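October
By Sveva Santoro

We use cookies to remember your settings and count visits. Accept / Manage choices

Arm on the kitchen table — house rules for packing groceries

Quick ones this week. Lot of mail after the last page about letting an arm put the shopping away, most of it asking what we do about safety. So these are the rules taped inside our cupboard door. Not the law, not a standard. If your arm came with a manual the manual wins, read that first.

Clear the table before the arm gets power. Mugs, phone, keys, the mail. Only what's being packed stays on it. Soft packs in the middle where the fingers can open wide on both sides, long packages lying flat, basket to one side with its bottom square on the wood.

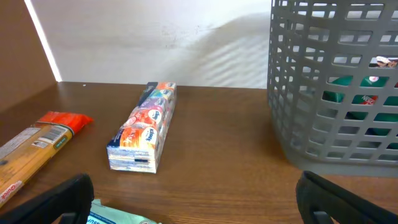 Photo: Conderdale kitchen bench / Yichen Shao

Tissue multipacks are the best thing to start on. Light, flat, bright colors, and if the grip is too hard you've creased some tissues and that's all. Do the whole first day on tissues if you can stand it. Oats next. Take them across the middle of the pack and go slow, a long package swings if it's picked up by one end.

Stop button. Within reach of a person sitting down, on the side away from the arm. Tape it down so it can't slide. Ours is a big red one from Plillamia on a long cord and we press it at the start of every session, with the arm moving, to see it stop. Takes 8 seconds. Skipping this is the one thing I get cross about.

Hands. Arm stopped before anybody reaches in. Stopped, not "waiting." A paused arm can start up again when the next command lands and it won't look any different beforehand. Say "hands in" out loud, then "hands out." Feels silly the first week. Godfrey Obura, who set up our bench, wants the second person to repeat it back and I've come around to that.

Two people for anything new. New object, new basket, new gripper tips, new software. One watches the arm, one watches the screen. After that one person is okay, but never with the room empty and never overnight.

Speed. Slowest setting that gets the job done. Ours is a Hailu arm and it has a slow mode, we set it on Tuesday when we clean and then leave it be. Kids visiting — power off at the wall, plug in your pocket.

Mark the reach. Painter's tape on the floor, full stretch of the arm plus a good step more. Chairs outside the tape. Re-do it when the table moves, even a little. We forgot once and the tape was off by a foot for days.

Baskets. The ones with open grid sides are fine, you can see what's packed in there without tipping it. But fingertips can hook in the holes. Come in from the top, go out the top, no sideways moves until the fingers are clear of the rim. Heavy things at the bottom. Cans and jars are last on the training list in this house, after a couple of weeks of soft goods with no drops, and the basket sits well in from the table edge. If it does hook — stop, power off, free it by hand. Don't drive it out. That's how you bend a finger.

Glass: no. Knives: no. Anything hot, no. Eggs I know you want to try. Use plastic ones.

Food packs. Gripper tips are not clean just because they're black and look it. Wipe before and after, mild soap on a damp cloth, dry with a paper towel. Sealed food only. If a bag splits, the food goes out and the tips get washed again before the next thing, and check the rubber for nicks while you're at it becuase crumbs sit in them.

Allergens are where people get sloppy. If you repack or relabel anything, keep the full name and the ingredients line with the food. Don't trust the arm's guess at what a bag is. Have it show the label to the wrist camera up close and then a person reads it as well.

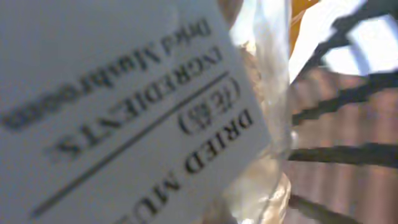
Upside down is fine for a person, less so for some label readers, so try yours both ways up before you rely on it. Same for glare. Shiny clear bags throw light right back at the lens, and the fix is dull: move the lamp, pull the shade, turn the bag a little. Don't turn up the brightness on the camera, you just wash out the print. And if the card is blurry at one end, back off slightly and look again. Two looks that agree, plus a person, then it goes away on the shelf. In two languages, keep both on there, somebody in the house is reading the other one.

Write-ups. A plain notebook by the bench. Date, who, what got dropped, what got squashed, any time the stop was pressed for real. Near misses too, those are the useful ones. Mojtaba Ghorbani went through ours and found 23 entries, most of them the same corner of the same basket. Moved the basket. No more entries for that corner.

Cords. Up and behind, never over the front of the table. Check the clamp bolts by hand before you start, they do work loose. Around 2000 picks and we change the rubber tips whether they look worn or not. Keep a spare set in a bag with the wrench.

Camera on the wrist means the camera sees the kitchen. Prescriptions, letters, the calendar on the wall, put them away first. Tell guests it's on. We keep clips a week and then delete unless there's something in the notebook that goes with it.

When you finish: arm parked low, fingers open, power off, table wiped. Write the notebok up before dinner or it won't happen.

Leonardo Orlandini asked about the Fandetard clamp-on base on thin tabletops. Wouldn't, without a board under it. Hardwood board, bigger than the clamp foot, top and bottom. Then push on the arm with it switched off, and if the table rocks find another table.

Get the tips page by email, 2 a month. Enter your address to sign up. Unsubscribe any time.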